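Print this page | E-mail this page

Swapping the Processor in an Old Office Tower
Posted Jul 16, 2026 by the Bedoya workshop

You have inherited an office tower with the speed of a tax refund. A used processor costs less than dinner. Set aside 56 minutes, most of which you'll spend looking for a screw.

1. Shut down, unplug, and hold the power button for 5 seconds.

2. Lay the case on its side and take the panel off. If it fights you, you missed a latch.

3. Unplug the fan and loosen the heatsink screws in a cross pattern. Twist gently before you lift. Old paste has opinions.

4. Press the lever down, out, and up. Raise the bracket and lift the old chip by its edges.

Now stop and keep your fingers to yourself. The pins in the socket are thinner than your patience and can't be talked back into shape.
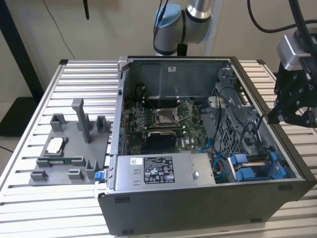 5. Line up the notches on the new chip and set it straight down. Don't push. If it doesn't sit flat, it's facing the wrong way, whatever you remember.

6. Close the bracket and lower the lever. It takes more force than feels polite.

7. Put a pea of paste in the middle, then the heatsink, then the fan plug. People forget the fan plug. I have been people 3 times, most recently in January.

Start it up with the panel still off and check that the fan spins.

Contact | © 2026 Bedoya | Back to top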